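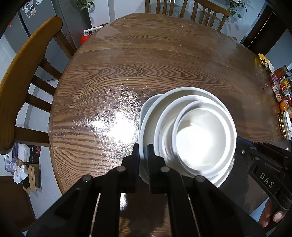
White rings on a wood table drive me up the wall, and I have lived with enough secondhand tables by now to have opinions about them. My first was a little drop-leaf I hauled home from Dumatport one September, and I ruined the finish inside a month by setting a soup pot straight down on it (I was 24 and owned no trivets). These days I'm choosier about what sits on the wood. A stack of white bowls and dishes on a glossy brown top like this one looks so nice that I want to leave it there all day, but I do put a cloth underneath if anything came straight from the dishwasher.

So, rings. If the mark is white and cloudy, it's usually moisture caught in the finish, and you have a decent chance. Lay a clean, dry cotton dish towel over it, set your iron to low with NO steam, and press for a few seconds. Lift, look, repeat. I check every single time because I once got cocky and walked off to answer the door – don't do that! Most of mine fade in four or five goes.

For the stubborn ones I use plain mayonnaise. Yes, really. My neighbor Teodoro Medrano swears by petroleum jelly left overnight, and we've argued about it over the fence for years. Mayo for 30 minutes, wipe it off, buff with something soft. It smells like a sandwich for a while and then it doesn't.

Dark rings are another story. Those have usually gone down into the wood itself, and you're looking at sanding or a bowl of fruit on top. I've done both.

For everyday cleaning I keep it boring: a barely damp cloth, then a dry one right behind it, going with the grain. No spray polish on mine anymore. I used it weekly on the Alvarado Street table and ended up with a sticky film that took me a whole afternoon and a lot of mineral spirits to get off (windows open, please, and lay those rags out flat outside to dry, never in a heap).

Oh, and felt pads! Stick them under vases, lamps, the fruit bowl, all of it. I bought a sheet of 20 and cut the big ones in half. They do pick up grit after a while, so peel them off and swap them when they start to feel scratchy.

Next time I'll get into wobbly legs, as I have one waiting for me in the garage.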